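Crafting Community Help – Stamping and Cardmaking

Clear stamps leave gaps on the sentiment after heat embossing

Posted by Renuritz
17 May 2025

I am preparing a set of 15 thank-you cards for a sewing guild and would appreciate guidance from members with more experience in heat embossing. The sentiment is a small clear stamp from a Poon set, and the background is a larger stamp of wavy stitching lines.

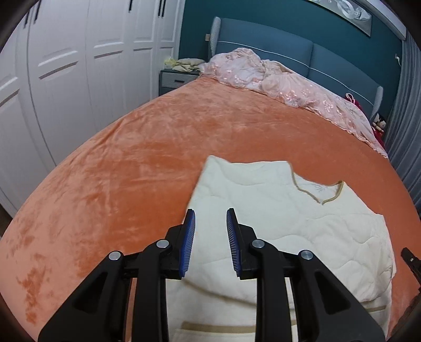
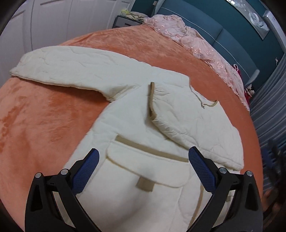 Cream quilted top with tan trim, on an orange blanket.

The background prints correctly in dye ink. The sentiment does not. After heating, the thin strokes of the letters show gaps, and stray specks of powder are fixed to the card around them. The cardstock is smooth, white and 100 lb. I use a pigment ink pad, fine gold powder and a Prondeck heat tool, which is warmed up before use. I have cleaned the stamp with soap and water. Is the fault more likely to lie with the stamp, the ink or the powder?

Reply by Onni Ikonen
Member, 338 posts

Two separate problems are present in your account, and they should be treated separately.

The specks are caused by static or by oil from the fingers. Wipe the whole card front with an anti-static powder bag before stamping, tap off the excess, and handle the card by its edges from that point.

The gaps usually come from uneven ink. A new clear stamp often has a slick surface, and pigment ink will bead on it. Rub the face of the stamp lightly with a white eraser, wipe it with a dry cloth, and stamp it 2 times on scrap paper before using it on a card. If you have a stamping platform, leave the card in place and ink and press the sentiment again before adding powder. Please confirm that your powder is marked as detail or superfine. Regular powder is too coarse for narrow lettering and will fill some letters while missing others.

If the dye background was stamped first, allow it to dry fully. Powder will cling to any ink that is still damp – this may account for some of your specks as well.

Reply by Zustness

Try a different ink pad. Mine dried out over the winter and I had the same trouble. Embossing ink worked better for me than pigment.

Reply by Renuritz

Thank you both. The jar is regular gold, not detail, and I had not conditioned the stamp. I have ordered the finer powder and will test the eraser method on scrap card in the meantime. Would the regular powder still be suitable for the larger background stamp, or should it be kept for solid shapes only?

Reply by Onni Ikonen

Regular powder is suitable for solid shapes and for bold outlines. For stitching lines I would use the detail powder throughout, and keep the heat tool moving so that the card does not warp.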